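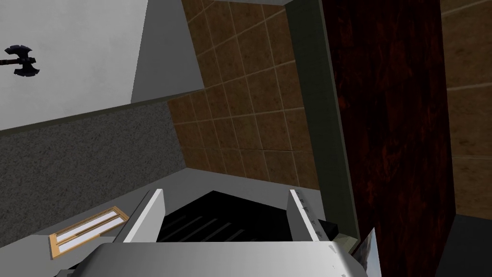
How long should a gripper calibration take on the Brumora kit?

Thirty-five seconds is normal, and anything up to a minute is fine. If the progress bar is still going after 2 minutes, cancel it, restart the controller and run it again before you write to us.

Ticket status: open, waiting on customer
Product: Brumora starter kit, simulator and arm bundle
Opened by: Yara Obeidat
Assigned to: Elie Saliba

Yara, 9:40 am
Hello, and thank you again for being so patient with me on the phone! We're trying the kit out before Ircombe decides whether to buy it, and on the whole I like it very much. My trouble is that calibration stops at 36 percent every time in the simulator (I've let it sit through my whole coffee) and then I get "finger travel not confirmed." I've already restarted twice.

Elie S., 10:15 am
Good morning Yara, lovely to hear from you, and sorry about the cold coffee. Could you open Settings, then Gripper, and tell me what's in the travel limit box? It should say 1,000. Please also check that the profile is set to Braris and hasn't slipped back to the default, as the last update can do that.

Yara, 11:05 am
The limit is right but the profile was on default! I changed it, saved, and it ran through to the end. Rami Harb would like to know if the real arm needs the same change.

Elie S., 11:20 am
So glad! It does, Rami, same menu. Save it, power the arm off and on, then calibrate once more and send me the log. I'll keep this ticket open until I've read it.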